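Grustach Table Mat Set, User Guide
Section 3. Sorting food on the mat

Please read this section before the first use. It explains how to lay out the mat for sorting dry and fresh food at the same table. The product number is 206 and you find it also on the carton.

3.1 Preparing the table

1. Unroll the mat with the smooth side up. Leave it flat for one hour, so the corners go down by themselves.

2. Place the mat along the front side of the table. The back part of the table stays free for the lamp and the tissue box.

3. Put the lamp in a back corner and turn the shade down to the table. Lead the cord away from the mat.

Caution: Do not set the lamp base on the mat. The weight can leave a ring which does not go away.

4. Set the large bowl on the left part of the mat. The dried chili peppers go next to it, and the berry box more to the middle. A shopping bag may stand at the right.

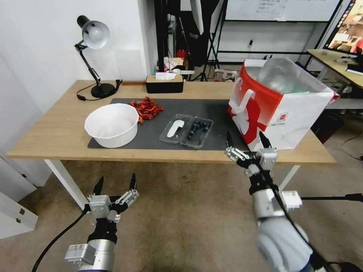
3.2 Sorting the dried chili peppers

1. Pour the peppers directly on the mat in one heap, close to the bowl. The distance should be short, so you do not carry them over the berries.

2. Take out the stems, the pale pods and every pod with dark spots. Good pods go in the bowl.

3. Shake the bowl a little and look at the bottom. Seeds collect there and can be kept in a jar.

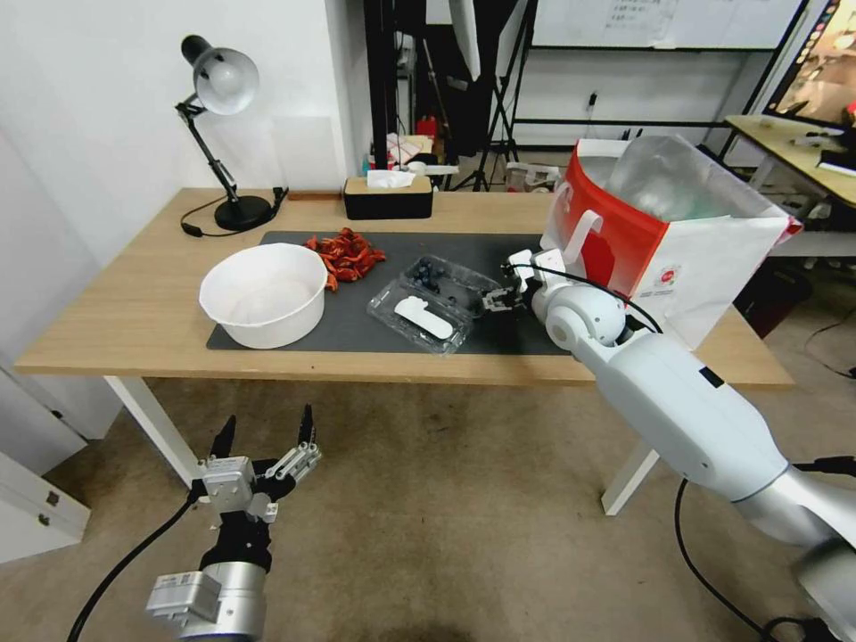
Fig. 3-2. Chili peppers beside the bowl, berries in the center.

Caution: Chili dust irritates the eyes. Wash hands with soap before you touch the berries or your face. Use a tissue for the dust which stays on the mat, and throw it away immediately.

3.3 Checking the berries

1. Open the clear box completely and let it lie flat on the mat. Keep the berries together in one part of the box.

2. Look at the berries from all sides. Remove the soft ones and those with an open skin.

Note: Do not wash berries which you will store. Wash them only before eating.

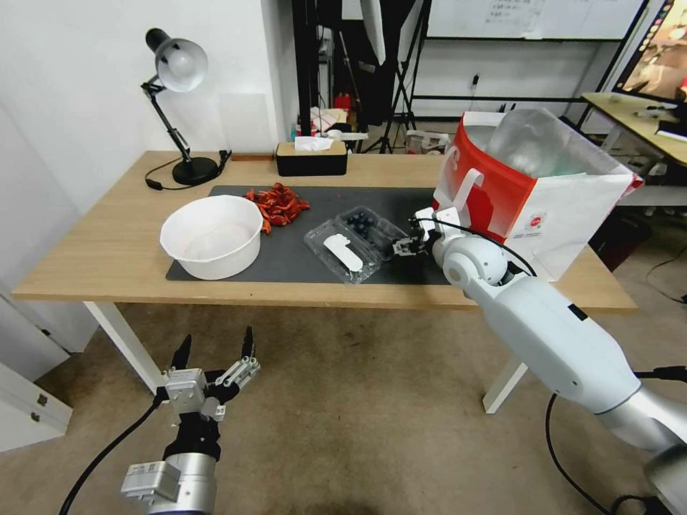 Fig. 3-3. Blueberries in the open clear box.

3. Close the box with both hands, one at each side. Press only at the edge of the lid, because the middle bends easily.

4. Put the box in the refrigerator. Berries with a soft place but no mold can be eaten the same day.

3.4 Cleaning the mat

1. Lift the mat at the 2 short ends and let the crumbs fall to the middle. Then empty it over a waste bin.

2. Wipe with a damp cloth and mild soap. For red color from the peppers, repeat up to 3 times and dry with a towel.

3. Roll the mat loosely for storage. Never fold it.

Caution: The mat is not made for hot pots or for cutting with a knife.

3.5 Questions about use

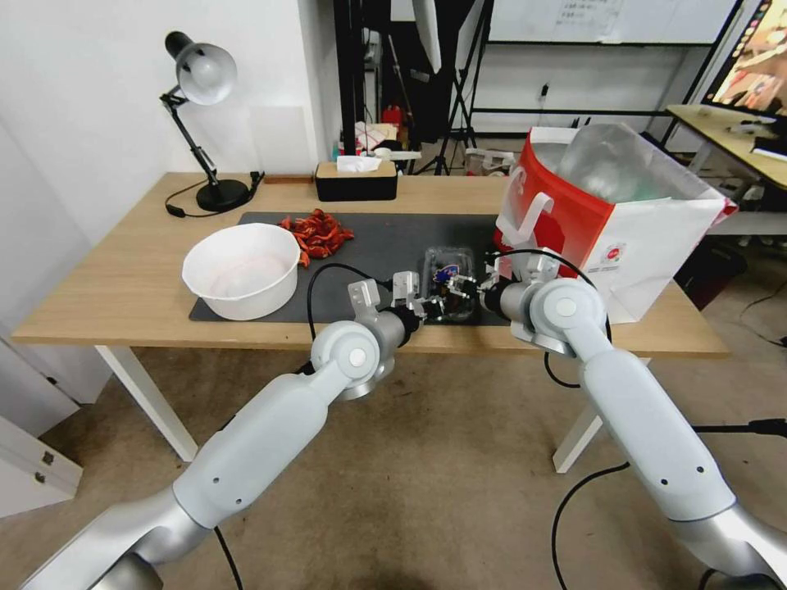 Can I leave the dried peppers on the mat overnight?

It is better to put them in a closed jar the same evening. Dried peppers take moisture from the air and become soft, and the smell can stay in the mat.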